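Course Safety Inspection – Stillance Golf Links, Bevley
Walked on Oct 30, 2022, comments by Arnaldo Seixas 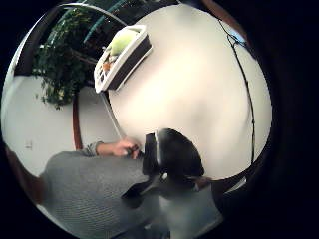 Before the walk
Last year's list was read again first. Two points were still open from January: the loose sleepers at the 4th bunker and the missing rope by the road. Both are marked again in their place.

1. Tees and paths
Steps to the 1st tee: OK. The handrail was tightened in spring and it stays firm.
Path from 3rd green to 4th tee: NOT OK. Rabbits have dug under the edge and the gravel falls into the holes. Fill and roll it before the winter fixtures.
Back tee of the 8th: OK, but the mat is worn and the shoes slide a little. Please order a new one.
Whole course from the back tees is now 6,0 – sorry, this belongs to the scorecard and I leave it for the other paper.

2. Bunkers
Faces on the front holes: OK except the 4th.
4th, left bunker: NOT OK. Third sleeper from the top moves under the foot. Open since January. I ask that the bunker is played as ground under repair until it is fixed.
7th, deep bunker: OK. The turf wall was built new and the grass has taken well. Players still climb out by the face and not by the low side. A small sign would help.
Rakes: OK. All lie outside the sand with the teeth down.

3. Road and public footpath
Warning signs for walkers: OK at the beach gate. At the dunes gate the letters are faded by salt and must be painted again.
Rope beside the road, 6th hole: NOT OK. Still missing. With the wind from the sea a sliced ball comes to the road very easily, I saw one do it while I stood there.
Bell after the blind shot on the 5th: OK, it rings loud.

4. Machines and shed
Sharifi greens mower: OK. Guard in place, stop switch tested.
Prokness bunker pump: NOT OK. The cable has a cut in the outer cover. I took it out of use and put a red label on it. Cost of the new cable and fitting is 522, the offer is in the folder.
Fuel store: OK, locked. Fire extinguisher is in date.

5. Lightning and first aid
Horn: OK, heard clearly at the 6th green against the wind.
Shelter at the 5th: OK. The door is heavy and needs oil.
First aid box in the starter's hut: the cold packs are used and not replaced. Bandages are fine.

Comments
Rounds played this season came to 2,438, against 1,845 in the season before, so the paths have more wear than we planned for. I would like to walk the footpath part again when the rope is up – the rest can wait for the January inspection. The bunker on the 4th should not wait.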